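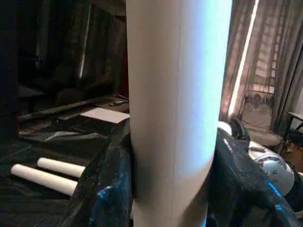

Blackboard chalk is a soft writing stick used for making marks on slate, painted wood, enameled steel and other dark, slightly rough surfaces. It is one of the oldest teaching tools still in everyday use, and although many schools have moved to dry-erase boards and screens, chalk keeps a loyal following among math departments, dressmakers, café owners and, of course, children with a stretch of sidewalk to themselves.

Composition

The word chalk properly belongs to a soft, pale limestone made up mostly of the shells of tiny sea creatures, laid down on the ocean floor over a very long time. Early classroom sticks were cut from this rock, and a good many people are surprised to learn that a lot of the chalk sold since then has contained none of it. The common alternative is gypsum, a different mineral, which is heated, ground, mixed with water and poured into molds much as plaster is. Other sticks are made from calcium carbonate, the same material as the natural rock, held together with a small amount of binder. These are heavier in the hand and drop their dust more quickly, and they are often sold as "dustless," a friendly exaggeration that anyone who has worn a navy sweater to class will recognize.

Manufacture

Molded chalk starts as a thick slurry, poured into trays with many narrow wells and left until it is firm enough to be pushed out. The wells usually taper a little so the sticks come free without snapping. Extruded chalk is made from a stiffer dough, pressed through a round opening in long ropes that are cut to length and then dried slowly. Drying is the part that takes patience, and makers tend to be rather proud of how they do it, for a stick dried in a hurry may crack or carry hard spots that screech on the board.

Among the smaller makers, Merkel is known for molded gypsum sticks in plain white, while Benjelloun sells extruded chalk in packs of 85, along with a softer grade meant for art classes. The Arnau works closed its molding room some years ago and now makes only tailor's chalk, the flat kind used for marking cloth. Mulus, a brand of thick sidewalk chalk, comes in 5 colors, and its yellow is still fondly remembered by people who grew up with it.
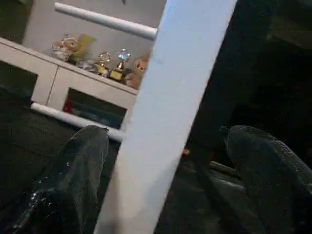
Why does chalk squeak on a blackboard?
The stick catches on the board and slips again many times a second, and that fast shaking makes the sound. Holding the chalk at a lower angle, or breaking a long stick in 2, usually quiets it.

Use in classrooms

Large blackboards became common in schools during the nineteenth century, and they changed lessons a great deal, letting a whole room follow the same sum or sentence as it was being written. Before that, pupils mostly worked on small slates of their own, often with a slate pencil. Teachers who still prefer chalk like to mention the gentle drag of it, which slows the hand and gives the class time to keep up.

Care and storage

Chalk keeps for years in a dry cupboard. Damp sticks write faintly and crumble at the tip, though they often recover after a day or two in a warm room. Boards are best wiped with a felt eraser during the day and a barely damp cloth at the end of it, and should be left to dry fully before anyone writes on them again. A new slate board is often rubbed all over with the side of a stick and then wiped clean, so that the first words written on it don't leave a ghost behind.

Last revised 10/17/24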